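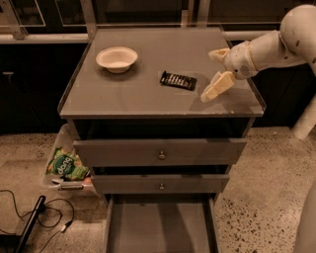 Bredell bedside cabinet, grey, glass-covered top

Furniture > Bedroom > Bedside cabinets

The Bredell is a grey bedside cabinet supplied by Gelliria to guest houses, residential homes and private households. It has three drawers, with an open recess directly beneath the top for a book or spectacles. The top drawer is fitted with a small round metal knob.

The top is covered with glass and has a thin, clear raised lip. A shallow bowl and other small bedside articles may be kept on it. The glass should be wiped with a soft, damp cloth — abrasive powders must not be used.

Item number: 2144
Delivery: 19 working days
Guarantee: 2 years, covering drawers, runners and glass

Replacement glass and knobs may be ordered separately. Enquiries concerning orders for several rooms should be addressed to Mamta Shukla, Contract Sales. Cabinets are delivered assembled — customers are asked to measure doorways and stairs before ordering.

Page revised 02/10/2020

Shares: 19 | Comments: 2

This site uses cookies. Accept | Settings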